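Does It Matter How You Pack a Backpack?

Grown-ups love to tell kids how to pack. Heavy things at the back! Flat things first! Roll, don't fold! Some of this advice is good. Some of it gets repeated so often that people stop asking whether it's true. Let's ask.

Claim 1: "Flat things should go in first."

Mostly true, and you can test it. Take a folder and a sweater. Put the sweater in your backpack, then try to slide the folder down behind it. The folder will probably catch on a sleeve, and you may bend a corner. Now empty the bag and do it the other way around. The folder has a smooth path to the bottom, and the sweater squashes into whatever space is left.

Why? A folder is stiff in one direction and thin in the other. It needs a clear slot. A sweater doesn't need a slot, as it will change shape to fit.

Another thing that helps is the opening. A backpack is a floppy bag, so when you let go of the flap it likes to fall shut. Try pushing in a board with one hand while the flap hangs down. Then try again with your other hand pulling the flap back. Which way was easier?

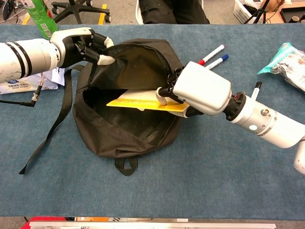
One hand lifts the flap while the other pushes in a flat board.

Claim 2: "Lay the bag down to pack it."

Sometimes. A bag lying on a table can't tip over, and you can see right inside. But things you put in loose may slide around when you stand the bag up again. A stack that looked neat on the table can turn into a heap at the bottom. So be suspicious of anyone who packs a bag lying down and never checks it standing up.

Claim 3: "A special bag will keep you organized."

Hmm. A backpack called the Vendilness was sold with the words "500 ways to stay neat" on its tag. Tolera Gebremichael, who is in fifth grade, tried to find them. He stopped at 30, and he says a few of those were the same pocket used twice. Does that mean it's a bad bag? No, he still uses it. It does mean you should wonder where a big number came from before you believe it.

Pockets only help if you remember what you put in them. Markers are a good example. Dropped into the big part of a bag, they roll under everything else. In a small pocket they stay together, but only if you put them back there. The pocket can't do that part for you. Check the caps, too. A marker with a loose cap can draw on the inside of your bag all the way to school.

Claim 4: "Heavy things go close to your back."

This one makes sense. Hold a thick book against your chest. Now hold the same book with your arms stretched out. The book didn't gain any weight, but it pulls on you more. A heavy book at the far side of your backpack does something like that to your shoulders.

Don't just take our word for it, though. Pack your bag both ways, put on both straps, and walk up and down the hall. If you can't feel any difference, your bag may be too light for it to matter. Write down what you packed and try again with one more book.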